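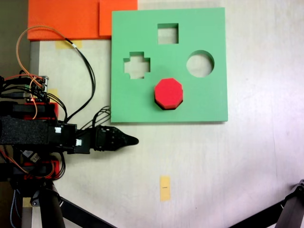 I've been writing weekly lesson plans for a mixed kindergarten and first grade room for a while now, and I finally have a way of doing it that doesn't eat my whole evening. Pick one idea for the week and make everything lean on it. Shapes are an easy first try - a green board with a square hole, a round one and one like a plus sign, plus a red block with eight sides, and you already have plenty to talk about in math, art and even spelling!

Start with a blank page and write the goal at the top in one sentence. Mine said "Children can name a shape and tell a friend how they know." If yours needs 2 sentences, it's probably two weeks of work, so split it.

Next, draw a box for each morning and put the must-do lesson in first. I keep those to 30 minutes, tops (our bell schedule at Shehata is a bit odd, so yours may stretch longer). Then fill in the songs, the outdoor time and whatever is left over from last week. There's always something left over.

Now leave one box empty. I mean it - no worksheet, no backup game. It will fill up by itself with a fire drill or a loose tooth.

Last thing, write the note home while the plan is still in front of you. I stick to 100 words and put the thing families need to bring in the first line. In November I buried "please send mittens" at the bottom and got a lot of cold hands and two very nice emails.

Save a copy with the week number in the name. I use the Wemer folder on our shared drive, but a binder works fine too.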